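Brekari Brings Back the Wired Controller, Cord and All

Plinwood, a pad for people who have lost a controller down the sofa, goes on sale in November

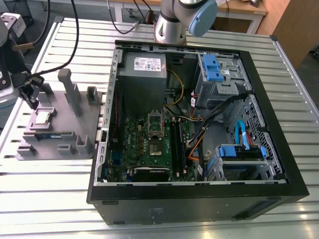
Brekari, the small maker of accessories for old game systems, today announced Plinwood, a wired controller for retro consoles and PCs. It has a directional pad, six face buttons, two shoulder buttons and a cord 9 feet long. It has no battery, no app and no lights that change color when you are losing.

The company has spent the better part of two years on the directional pad alone, a period that staff describe as "educational." Early versions were very good at going left. Later ones could also go right, but tended to throw in a jump nobody had asked for. The final design uses a single rubber membrane under a slightly domed pad, and will roll through a fireball motion without complaint from either the pad or the thumb.

"People kept telling us they wanted something that felt like the controllers they grew up with," said Adaeze Jibrin, founder of Brekari. "Then we dug out the controllers we grew up with, and some of them were terrible. So we made the one everybody remembers."

Plinwood was tested by a group of 30 players who meet on Monday nights and hold strong views on button travel. They were each given a controller, a stack of side-scrollers and a feedback form with far too little room on it. Their notes led to softer corners, a stiffer Start button (it had been pausing games at bad moments) and a cord that lies flat on the carpet instead of springing back toward the console like a startled eel.

The controller ships with two plugs in the box. One is USB, for PCs and most newer clone systems. The other is an adapter called the Climeck, which fits the original 16-bit ports and adds no delay that the testers could feel, though several still blamed it for their deaths.

"I lost to my sister for a week straight and I was sure it was the adapter," said Afia Nyarko, who leads product testing at Brekari. "We swapped controllers. I lost for another week. The adapter is fine."

Plinwood can be opened with an ordinary Phillips screwdriver, and Brekari will sell replacement membranes, cords and shoulder buttons for as long as it has a shelf to keep them on. The shell comes in gray or a purple the company calls Adjei, after the street where its first workshop stood – it was the only thing on the street that wasn't a tire shop.

The first run is 500 units, of which around 400 will go to customers who joined the waiting list. The rest will be sold through the Brekari online store and at a handful of independent game shops. A second run will follow if the first one sells. If it doesn't, Brekari employees will be receiving controllers as holiday gifts for some time.

Review units are available to press on request. Please return them. The company knows how many it sent out last time.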